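**Packing up the guest room, how small is too small to box?**

**moth_and_lamp**
Okay so I'm clearing out the guest room before we move in September, and I've been using the bed as my sorting table. One open cardboard box, a roll of clear tape, and a whole lot of little things, lids and containers included. Do you box up the tiny stuff or toss it? 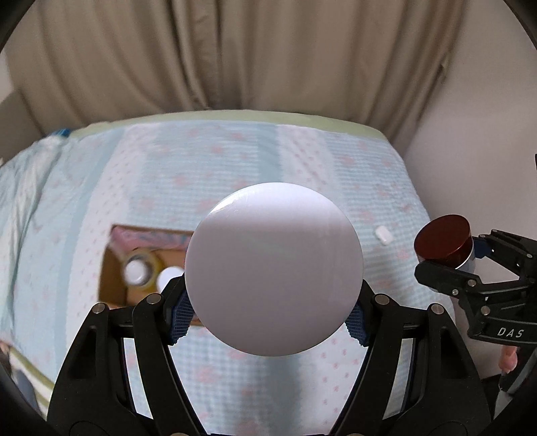
**Urho Riihimäki**
Toss anything that's missing its other half! I moved with 40 boxes last time and I swear half of them were lids. Never opened them again.

**plurnalar_pat**
Disagree. I threw out a lid once and found the jar a week later, and a new one from Vasetti cost more than the jar did. Put the small bits in a zip bag, write on the bag, done.

**Urho Riihimäki**
Sure, and then you own a bag of lids.

**moth_and_lamp**
Ha, I already own a bag of lids. Also is one roll of tape going to get me through this? My sister says buy the 1000 yard case and I think she's nuts

**doucetdee**
Your sister is nuts. But get a second roll, and please put a sheet over that quilt! Cardboard sheds like a dog.

**plurnalar_pat**
Second roll, yes. Sheet, nah, just shake it out after.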